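Chapter 3
Looking After the Hand-Held Gripper

By the time you reach this chapter you will have set up the bench cell at least once, and you have probably come to think of the arm as the part that deserves all your attention. I thought so too when I started at Tadgate, and I spent most of my first winter there greasing joints that were perfectly happy while the fingers on the other end wore themselves smooth. So we are going to slow down here and spend a whole chapter on the gripper, and in particular on the hand-held kind that a person carries around to show the cell what a good grasp looks like.

The Rana gripper used all through this book is a simple enough tool, and I mean that as a compliment. There are two soft fingers, a body that houses the drive, a camera that looks out over the fingers, and a marker cube if your workshop uses one for tracking. Most faults you meet will be in the fingers. The pads pick up lint, crumbs and skin oil (you would be surprised how much comes off a clean-looking hand), and once they are greasy the grip goes off long before anything looks wrong. Wipe them with a damp cloth at the start of each session and let them dry in the open air, never on a heater.

After the pads comes the gap. Close the fingers slowly and watch them meet. They should touch along their whole length at the same moment, and if the tips arrive first, back off the two screws at the base by a quarter turn and try again. At Dadside, where we ran 21 grippers through the July service, this one adjustment cleared up more complaints than all our spare parts put together, and it took less time than making the tea.

The camera wants a little patience. Its mount must be snug, and the view should show both fingers evenly with the gap near the middle. Check it again after any knock, however small, and write the check in the log even when you changed nothing. We follow the Ultness service sheet, which asks for a full inspection every 30 hours of use and new pads at 139 hours, and section 3.2 goes through it line by line.

Before you pick up a screwdriver, though, have a good look at what the camera sees when the tool is simply being held, with the fingers open and a second gripper close by.

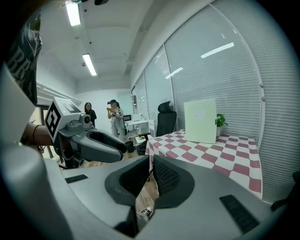
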